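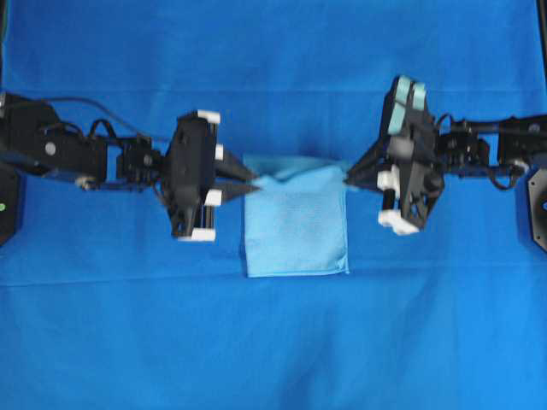 January 25, 2018

I came to the lab early and worked until evening on the towel planner. Yesterday I moved the grasp search into its own process, and today I had to repair everything which depended on it. The log had 3,506 lines when I stopped counting warnings. Most of them were from one place, where the left arm asks for a plan before the right arm has finished its own.

I have now put both arms under one planner call, which I named Uvska in the code. It is slower. One call takes nearly 161 milliseconds, and I would like it much shorter before March. 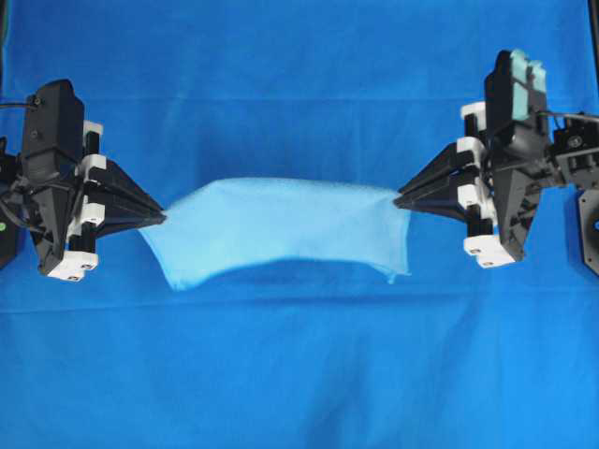

The tension is my other problem. I only know the distance between the fingertips, so I must guess how much the cloth sags from the camera. The Nikzad library gives me an edge line, but on a blue cover with a light blue towel it often follows the crease of the cover. I changed the colour threshold 16 times and kept the third value.

Tomorrow: write the test for the two-arm call, and answer the letter from Vemgate about the licence. I also forgot to eat lunch again.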